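Ticket 236 -- back bedroom radiator valve drops off the hub
Opened by: tenant, upper flat
Handled by: Jairo Cáceres, Huenchumán Heating
Status: closed, see last entry

## Problem as reported

The radiator valve in the back bedroom (Kullevero, battery type) loses contact with the Vurnari hub every night. The app shows error 14 and the valve stays at whatever opening it had when contact was lost. Some mornings the room is stifling, other mornings the radiator is stone cold. The set temperature is 20 all night and hasn't been changed.

The valves in the other rooms are the same model and have not dropped once. Everything was fitted together in March. The fault began after the heating had been working normally for several weeks.

Tenant has already tried:

- new batteries, twice
- removing the valve from the app and adding it again
- switching the hub off at the socket and back on

Adding the valve again always works, and it then behaves until late evening.

## First reply

Please leave the new batteries in and don't re-add the valve again for now. Each time it is re-added the hub clears its log for that valve, and I need at least one full night to look at. Make a note of when error 14 first shows and whether any other room shows anything at the same time.

Please also check that the valve head is done up by hand as far as it will go. If the head is loose, the pin isn't pressed properly and the motor keeps retrying. That runs batteries down but normally gives a different error.
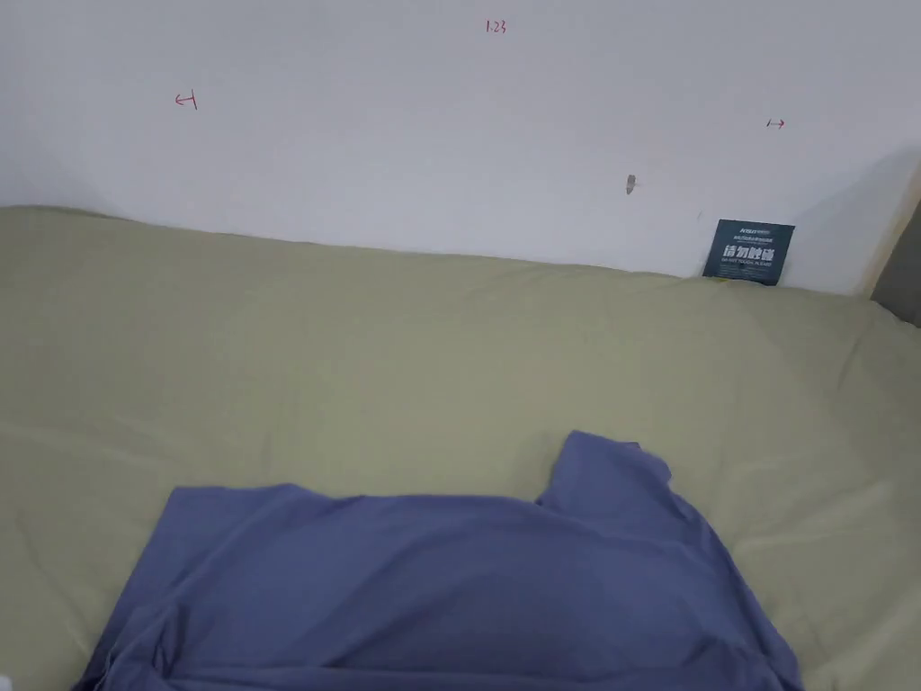

Does the valve keep heating to 20 if it can't reach the hub?

It holds its last position and does nothing else. This model takes its room temperature from the wall sensor by way of the hub, so with no contact it has no reading to work from. The newer version has a sensor in the head and will carry on by itself.

## Night one

Tenant's notes, copied from email:

- 21:40, valve online, battery full
- 22:55, still online
- 23:10, error 14, valve greyed out in app
- 06:30, still greyed out, room very warm
- 07:05, came back without anyone touching it

The return at 07:05 is useful. A failed radio or a bad battery contact doesn't usually mend itself at breakfast time. Something is getting in the way overnight and then stopping.

The hub log has the valve checking in every five minutes up to 23:05, then nothing until 07:05. The signal was good on the last check-in. It did not tail off, it stopped.

## Things ruled out

**Distance.** The hub is in the hall and the bathroom valve is further from it than this one. The bathroom valve is fine.

**Valve itself.** I asked the tenant to swap the bedroom and bathroom heads over, which takes a few minutes and needs no tools. That night the bathroom head dropped out in the bedroom and the bedroom head was fine in the bathroom. The fault stayed with the room.

**Door.** Tenant shuts the bedroom door at night, so we tried a night with it open. No difference, 23:10 again.

**Firmware.** Hub and valves all on the current version. I did not roll anything back.

**Wall sensor.** It kept reporting through the night on its own channel, so it isn't losing power. Readings looked sensible.

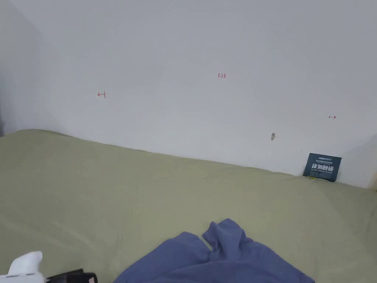

## Night four

With the fault following the room and keeping to the clock, I asked for a list of anything in or next to the bedroom that comes on late in the evening. The tenant's list was a phone charger, a reading lamp and an electric toothbrush in the bathroom. None of those would take out a valve for eight hours.

I then asked about the neighbouring flat. The tenant knocked and was told there is a Grerkik dehumidifier on the other side of the bedroom wall. It has a wireless humidity probe and runs on a timer, on at 23:10 and off at 07:05 -- it's set that way for the cheap rate.

That matches our times to the minute. The probe transmits in the same band as the valves. Most of these send a short burst and go quiet, but an older one with a weak battery can sit there transmitting more or less the whole time it is awake.

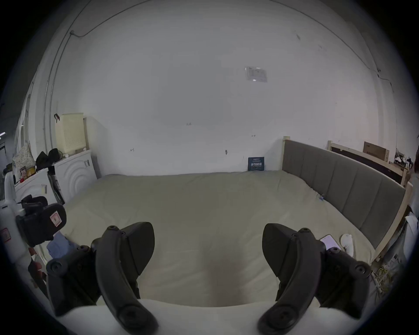 The neighbour was happy to help and left the dehumidifier off for a night. The valve stayed online right through, with a check-in every five minutes and no gaps. The room held at 20 and the tenant reported no trouble in the morning.

The following night the dehumidifier went back on as usual and error 14 came back at 23:10. I count that as proved.

## Fix

The neighbour's probe isn't ours to alter, and it may well be replaced by another just like it. The change is at our end.

1. In the Vurnari app, open Hub, then Radio, and switch off automatic channel choice. It only picks a channel at start-up, and in the daytime the one it picks looks clear.
2. Set the channel by hand to the highest on the list.
3. Wait for the hub light to stop flashing.
4. Wake each valve with one press of its button. They should reappear in the app without being re-added.
5. If a valve doesn't reappear, take one battery out, wait a short while and put it back.

The bedroom valve needed step 5. The others came across on the button press.
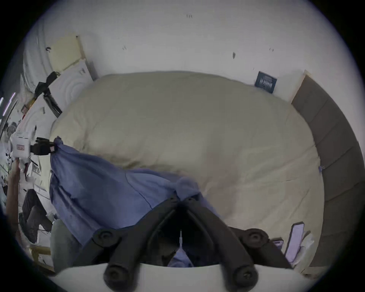
Before closing I went through the heating side as well, to be sure the warm mornings were down to the stuck valve and nothing else. A radiator that is boxed in or has bedding hanging over it will upset any control system. I looked at how the bed is made up: a cream duvet, which bulges up in the middle, and a crumpled blue cloth lying across it. I've asked the tenant to keep all of that on the bed and off the radiator when changing the sheets, and to leave the wall sensor uncovered too. The pin under the valve head moves freely and the radiator has been bled.

## Closing entry

Five nights on the new channel with the dehumidifier running to its normal timer. No error 14. Hub log has a few single missed check-ins, all picked up on the next one, which is normal for this kit.

Tenant to note that a factory reset of the hub will turn automatic channel choice back on. If error 14 ever returns after a reset, repeat steps 1 to 4 before ringing us.

Swapped heads left where they are and renamed in the app to match their rooms. No charge for parts. Ticket closed, J. Cáceres.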